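The Green One

By April I had been married to the Haldane for almost 14 months, and I say married because I saw more of it than I saw of anyone with a pulse. It was a gripper, a hand-held one, and my job was to walk it around a white table picking things up so that somebody upstairs could decide whether to buy more. I knew how it sulked when the cable got twisted. I knew the little click it made when it closed too far. Then Blair Dow came in with a box under one arm and said we were trying the Jemuvura.

"Says who?" I said.

"Says Sellusura," Blair said, and put the box on my chair so I couldn't sit down.

Sellusura paid the rent, so that was that. The deal was simple enough. Each gripper got 100 picks, same table, same objects, same pair of hands, and the hands were mine. Whichever one dropped less would get the contract, and the other one would go on the shelf in the hall next to the Narkoser, which had been there so long that people hung their coats on it.

I wanted the Haldane to win. I'll just say that now, because Blair figured it out in the first five minutes and there's no point hiding it from you. I gave it a nice slow run all morning, talking to it under my breath like you'd talk to a horse, and it dropped 13. That was good! That was its best score ever, and I wrote it on the board bigger than I needed to.

After lunch I picked up the green one.

It was lighter than I expected and it sat wrong in my hand, or my hand sat wrong on it, I couldn't tell which. I opened the fingers over the bare part of the table and just held it there for a bit, getting used to the view.
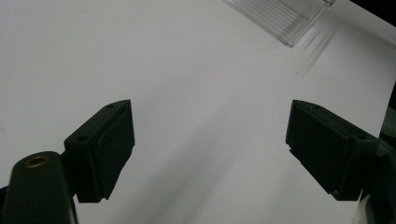 "Are you going to pick anything up?" Blair said from the doorway.

"I'm warming up."

"You didn't warm up with the other one."

"The other one knows me," I said, and Blair laughed so hard that I had to put the thing down and start over.

So I started. The first few went fine, and then the next few went fine, and I kept waiting for the sulk and the click. I rushed a little. I came in crooked on a bottle cap — on purpose, I'm not proud of it — and the fingers closed and up it came, easy as you please. I glared at it. I set it down and did it again, even more crooked, and up it came again.

By four o'clock I had done the whole set and it had dropped 2. One of those was me sneezing.

I stood at the board with the marker for a long time. Blair had come in by then and was leaning on the wall, being very quiet and very nice about it, and that was worse than the laughing.

"You could do it over tomorrow," Blair said. "If you think something was off."

I thought about the Haldane on the shelf in the hall with somebody's wet raincoat on it. Then I wrote the 2, nice and big, the same size as the other number, and I went out and moved the coats over to make room.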